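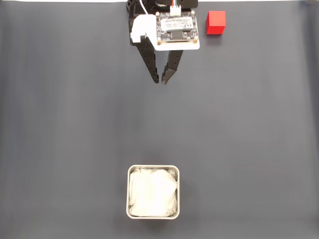 Pukura project: progress to Wed 4 September

Thank you again for your patience over the summer, and for the kind note that came with the second payment. We are pleased to say that the teaching work is properly under way at Winalham. Since April our operators have recorded 1,253 demonstrations by remote control, guiding the arm to pick up a small cube and put it in a lined container, and we have kept 600 of them for training (the rest were mostly early ones, when all of us were still rather clumsy with the hand controls!).

New operators now get 30 minutes of practice before anything is saved, and that has made their movements a good deal smoother. Guiding the arm by hand has gone more slowly, I'm afraid, as the joints are stiffer than we had hoped, and we are waiting on parts from Bavilmont.

We have spent 9 of the twelve equipment instalments. Next we should like to start on the Abera tasks, beginning with folding a cloth.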